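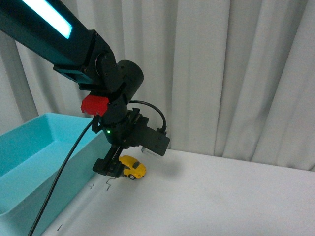 The Care and Feeding of a Small Robot Cell

I have spent a good part of this summer with my nose a few inches from a robot gripper, and I've come to believe that most of what goes wrong with these machines goes wrong in the last foot of them. The arm itself is a sturdy thing. The motors are strong, the links are stiff, and the software people have done their homework. Then you get down to the wrist, where somebody has bolted on a gripper and run a couple of cables to it, and that's where you'll be spending your afternoons.

The cell I look after is at Holub, which is a small shop that tests grippers for other people. It's a white table, a curtain behind it, a bin on the table, an arm with a two-finger gripper and whatever we've decided to pick up that day. For most of this year it has been a yellow toy car. I'm very fond of the toy car. It's round on top, it rolls if you nudge it, and it's shiny enough to confuse a camera, so if a setup can handle the car it can handle most of the boring boxes our customers care about!

When I took the cell over, it came with a binder. The binder said the gripper had been set up once, two owners ago, and had "run fine." It was not running fine. It missed the car, or it pinched the car and shot it across the table, or it came down too low and left another mark on the top (we have quite a collection of those now, and I've stopped scrubbing at them).

Start with the cables

So where do you start? My advice is to start with the cables, even if you're sure it's something else. I was sure it was the fingers. I had the fingers off twice before I looked at how the cable was hanging.

A cable on a moving wrist needs slack, but slack in the right place. Too little and it tugs on the connector every time the wrist turns. Too much and it swings out in front and drags on the table or the bin, and then the arm is pulling a little weight around that it doesn't know about. Ours had been tied down tight at the wrist by somebody tidy. It looked lovely. At the far end of the wrist's turn it pulled hard enough to shift the gripper's zero, and every pick after that was off by the same small amount.

I cut the tie, gave it a loop, and moved the wrist by hand through everything it would ever be asked to do. Do this slowly, with the drives off, and watch the plug and not the cable. If the plug moves at all, you need more loop. I ended up with a loop that looks sloppy and works very well, and visitors keep offering to neaten it for me. Please don't!

The long cable, the one that goes down to the floor, is a different animal. I let that one hang. I tried a spring hanger from Omano for a while and it was a nice piece of kit, but it kept pulling the cable up into the camera's view, and then the vision side would lose the car behind a black line. It went back in the drawer.

Then the fingers

Our gripper opens and closes on a toothed rack, and racks collect everything. Lint, paper dust, tiny curls of plastic from the things you've been gripping. I clean it every 2000 cycles with a dry nylon brush. I used to use a bit of oil, as the binder said to, and all the oil did was hold the lint in place. These days I leave it dry and listen to it. A clean rack makes a soft, even sound. When it starts to sound like someone chewing cereal in the next room, it's due.

While the brush is out, check the screws. I put a paint mark across each screw head and onto the plate under it, so that one look tells me whether anything has turned. It costs nothing and it has saved me more trouble than any software alarm. If you have the Drato wrench set, use the short one. The long one lets you lean on it, and small screws in thin plates don't like being leaned on.

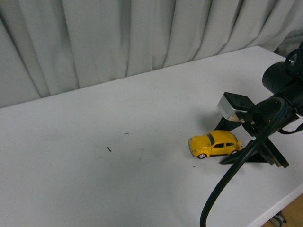

Finger height is the part people rush. You want the tips low enough to get under the widest part of the car and high enough that they never touch the table. I set mine with a stack of 12 playing cards from an old deck, which is the right thickness for our pads and our table. Slide the stack under the tip, bring the arm down in the smallest steps it will do, and stop when the top card drags a little. Then do it again at the other end of the table. Ours isn't level, and I'd bet yours isn't either. I wasted a whole morning blaming the arm for a slope that was in the furniture.

If the table is on casters, lock them before you measure anything, and then lean on the table to see whether you believe the locks. I chalk the floor where ours belong.

Teaching it the car

Once the hardware is behaving, you can get on with the fun part. I place the car by hand, drive the arm over it, and save that as a position. Then I turn the car a little and do it again. I have 17 saved positions now, some with the nose toward me, some with it pointed away, and a couple of nasty ones with the car close up against the bin where a finger barely fits.

The bin ones took the longest. My first instinct was to move the bin, and if it's your bin and your table, go ahead. Ours has to stay put because the customers' layouts have one in the same spot. What worked was coming in from the open side, lowering the gripper straight down for the last bit, and closing much slower than I thought I needed to. A slow close lets the car settle between the fingers. A fast one kicks it — you'll be on your knees looking under a cabinet before lunch.

Light matters more than I expected too. The curtain is there so the camera gets a plain background, and it does its job, but glossy yellow paint throws a bright streak back at you from any lamp directly overhead. I moved our lamp twice. The second spot was better, the first was terrible, and I now have tape on the ceiling to remind me which was which.

Write it down, but not too much

The Grola controller keeps its own log, and it's a good log, but it only knows what the motors felt. It doesn't know that you bumped the table or swapped a pad. I keep a cheap notebook on a string next to the cell. Each entry is one line: what I touched, and what the counter said. The longest run without anything for me to write is 227 picks, which I was so pleased with that I drew a star next to it.

There's a pad change coming up in October, to a softer rubber that I've been promised won't leave crumbs. I have my doubts. Softer pads grip better for a week and then start to shed, in my experience, and the crumbs go straight into the rack. I've ordered a second brush.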